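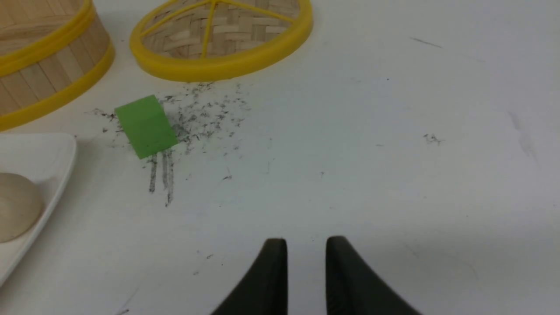
Invoice matching and payment holds: frequent questions

Why is my invoice on hold?
Most holds come from a difference between the invoice and the purchase order. Tureo compares the price and the quantity, and it stops the payment if the difference is more than 200 dollars.

Who can release a hold?
The buyer who made the order. Accounts Payable at Bencombe can see the hold but cannot remove it - please do not ask us to do this by phone.

What if the goods came in 2 deliveries?
Enter a receipt for each one. The supplier may still send one invoice for both.
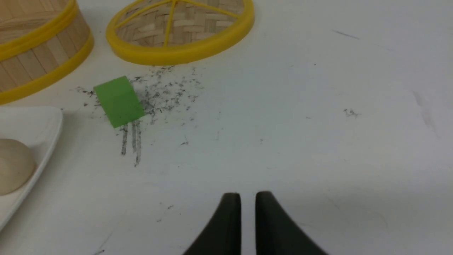

Brynhildur Brøndum asked if the second receipt can be entered before the goods arrive, so that the supplier does not wait. It cannot. Auditors look at the receipt date, and in March we had to correct nearly 9 of these.

Do invoices without a purchase order go the same way?
No. They go to your cost center manager for approval in Trunditero.

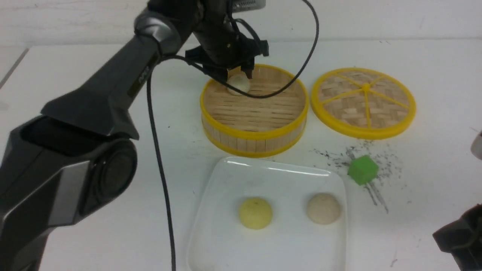
The manager has 2 working days to answer, and after this the request moves to the next level.

Can I split an invoice to stay under the limit?
No, this is against the policy.

When do the new rules start?
On 5th September, for all sites.
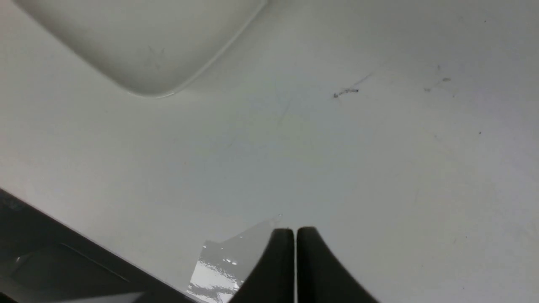 Invoices from Kvaran that were entered before this date will stay under the old rules until they are paid.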